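Ramgate > Paint shop > Questions

7th January
By the Vukčević Paints shop desk, Stolcombe

Interior wall paint: questions that customers ask us

How many colors do you have?

On the standard card there are 91 colors. If you don't find yours, we can mix from a sample you bring us, but please bring a piece bigger than a coin. From a very small piece the reading is not reliable and we don't like to guess.

Can I return mixed paint?

Mixed paint we cannot take back, also when the can is closed. White and base cans can be returned with the receipt, if the seal is not broken.

What is the Remus range?

Remus is our matt paint for living rooms and bedrooms. It has a low smell and covers well. It is not for bathrooms. For bathrooms and kitchens ask for Remus Plus, which you can wipe with a wet cloth. The colors are the same on both cards, only the shine is a little different, so please don't finish a Remus wall with Remus Plus.

How long must I wait between coats?

The surface is dry to the touch quite soon, but this does not mean that it is ready. Wait 24 hours before the second coat. In a cold room wait longer, until the wall doesn't feel cool under the hand anymore.

Do I need primer?

On new plaster, yes, always. On old paint in good condition, no. If your hand becomes white when you rub the wall, the old paint is chalking and you need to wash it and then prime it. We have one primer for both cases. The tin is number 261 in the list, many people ask for it by the number.

My wall looks patchy after the first coat. What did I do wrong?

Probably nothing. Most of our colors need 2 coats, and some reds and yellows want one more. Please don't judge the wall before the last coat is dry. If it is still patchy then, maybe the roller was too dry or the paint was not stirred to the bottom of the can.

Why is the color on my wall darker than on the card?

A small card has white paper around it, and a wall has only more wall. Also the walls reflect each other in the corners. We advise to paint a test board and to move it during the day – in the morning beside the window, in the evening under the lamp. If you hesitate between two neighbors on the card, take the lighter one.

Can I use two colors in one room?

Yes, and it is often nice. Two colors that meet in a corner are easier than two colors on one wall, where you need tape and patience. Pull the tape off while the paint is still a bit soft, slowly and back over itself.

Is a beige wall boring?

This is a matter of taste! Beige is the color we mix the most. It is quiet behind dark things. Mauve with some brown in it is warmer, but it can feel heavy in a room with little light, so try it first on one wall.
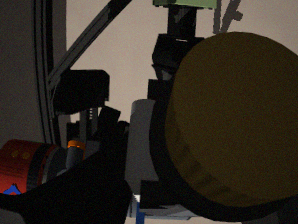
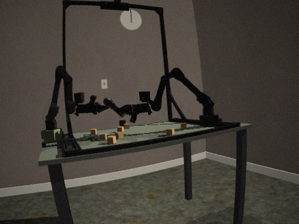
Light beige (first), brownish mauve meeting a darker gray-brown (second). Computer renders.

Do you deliver?

Inside Stolcombe and Ramgate, yes. Somebody must be at home to take the cans, we don't leave them outside when it can freeze.

When will the new color card come?

In May. The old card stays valid, and we keep the recipes of all earlier colors.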